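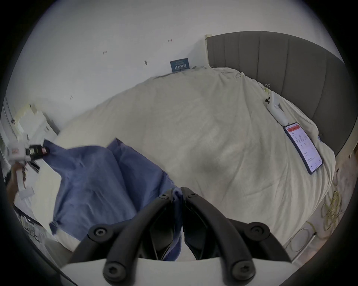 Cream-white duvet with a blue cloth laid across it.

Guest Housing Managers Forum > Linen and Laundry > Change intervals for stays over one week

Posted by x_nava, 5 Aug 2024

Colleagues,

Our residence has 30 rooms for visiting staff, most of whom remain for a full term. Under the current house rules, sheets are changed every 7 days and duvet covers every 12. The laundry contract with Grosto is due for renewal in September, and I have been asked to propose a single interval for both items. I would welcome the views of members who operate under similar conditions, in particular on whether guests should be permitted to decline a scheduled change.

Ximena Nava
Residence Office, Umovero House

Posted by s.marikar

We adopted a single weekly interval at Vano Hall and have had no reason to revise it. Separate schedules caused confusion at the linen desk, and covers were frequently returned with the wrong batch. Guests may decline a change once. The following week it takes place regardless.

Posted by cbermudez_ochoa

I must respectfully disagree with the previous reply. A weekly change of duvet covers is excessive where a top sheet is provided. Covers are bulky, they take longer to dry, and ours wore thin at the corners under a weekly wash. At Ochoa we change them every second week and issue a spare on request.

Crescencio Bermúdez

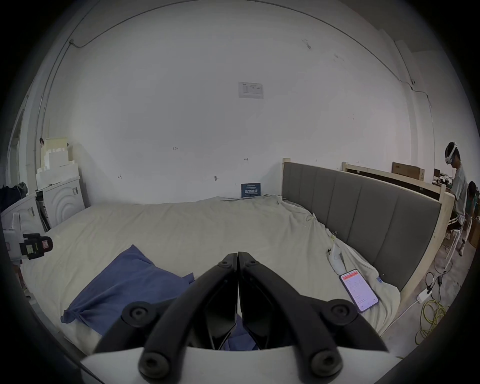
Should the mattress protector be washed at each sheet change?

The protector may be washed once a month and at every change of occupant, unless it is stained.

Posted by d_arriaga

To add to the answer given above, our protectors are also inspected at each sheet change, and the inspection is entered on the room card. I am inclined to support Mr. Bermúdez on the matter of covers. I do not support unlimited refusals. We allowed them for a year, and certain rooms went the whole term without fresh linen.

With regard to storage, sheets should be fully cool before they are folded. Our staff lay each one out flat and smooth it by hand,

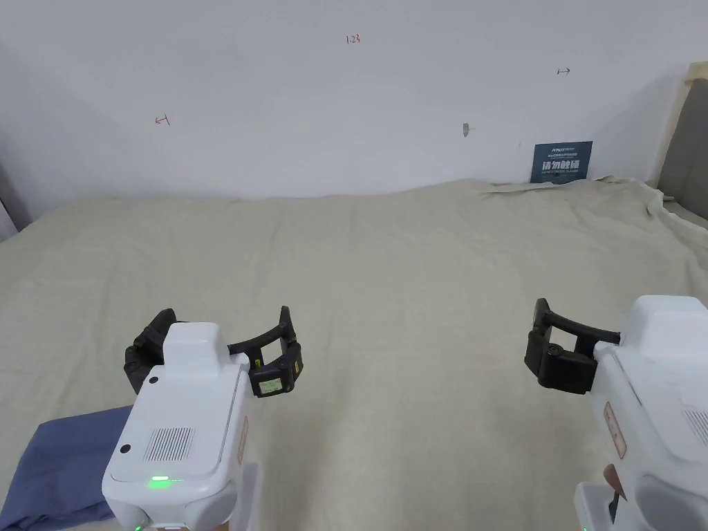 then fold it lengthwise twice and place it on the shelf with the closed edge facing out. Sets are kept together by bed size. The linen room holds 600 pieces, and a mixed shelf delays the whole morning round.

Dayana Arriaga

Posted by s.marikar

I accept the point about wear. Our covers are a heavier cotton, which may account for the difference. I maintain that two schedules require more supervision than a small office can offer.

Posted by yaowalak_s

May I ask whether the Grosto contract charges by weight or by piece? If by weight, the interval for covers will affect the cost far more than the interval for sheets.

Yaowalak Sitthichai

Posted by x_nava

By weight. I will request a revised quotation on the basis of weekly sheets and covers every second week, with one refusal permitted per guest. Ms. Marikar's concern regarding supervision will be noted in the proposal.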